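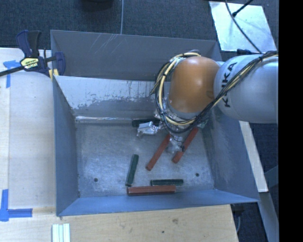 What do the two round holes in the bin floor do to the usable area?
They take away the two front corners for anything small. Bar blocks bridge them without trouble, so for the current set the whole floor counts as usable. Washers and short pins go in the other bin.

Wednesday, 9:40, bench by the window

Sheet-metal bin, sloped sides, the one that came over from Ekham. Notes on condition and on the block set kept in it.

Contents: 6 bar blocks, 3 red, 3 dark green. The list taped inside the cupboard still says 8 and mentions a yellow one. The list is old. Corrected in pencil, needs retyping.

Floor: brushed metal, fine scuffs, cloudy light patches. Tried the patches with a dry cloth, then with the Drikden cleaner diluted as on the bottle. No change under the bench lamp. I am treating them as surface wear and leaving them alone. Do not use the abrasive pad, it will only add scratches in another direction and the glare gets worse.

Back panel: pale upper part, darker gray lower part, ragged line between the two, thin dark vertical streaks. The streaks don't catch a fingernail. The outer wall behind it has thin diagonal scratches near the upper middle, also shallow. Neither affects use.

Seam at the foot of the back panel: still the brightest thing in the bin. With the overhead lights on it throws a reflection that makes it hard to judge where a block lying at the back stops and the metal starts. The green ones are worse for this than the red. Turned off the row nearest the window and it improved. Matte tape would fix it, but the tape we have (Viltham, gray) lifted at the ends last time and left glue. Asked for a sample of the thinner one.

Inside length at floor level, left to right: 327 mm by steel rule, measured twice, same both times. The drawing in the folder gives the rim dimension only, so write the floor figure on it. The slope makes the rim figure useless for working out how many bars fit side by side.

Blocks: wiped all of them, checked edges. One red has a slightly rounded corner, still fine. Weights not taken, scale is at Živković for calibration until later in September.

Tipping them in from the tray gives a mixed result. Bars that hit a sloped wall slide down and tend to settle parallel to it, and the front edge collects more than its share. Dropping from lower down spreads them better. Two tips from rim height, two from just above the floor, no further trials today.

To do:
retype contents list
floor length onto drawing
try thin tape on an offcut first
felt pads under the bin, it walks on the bench when pushed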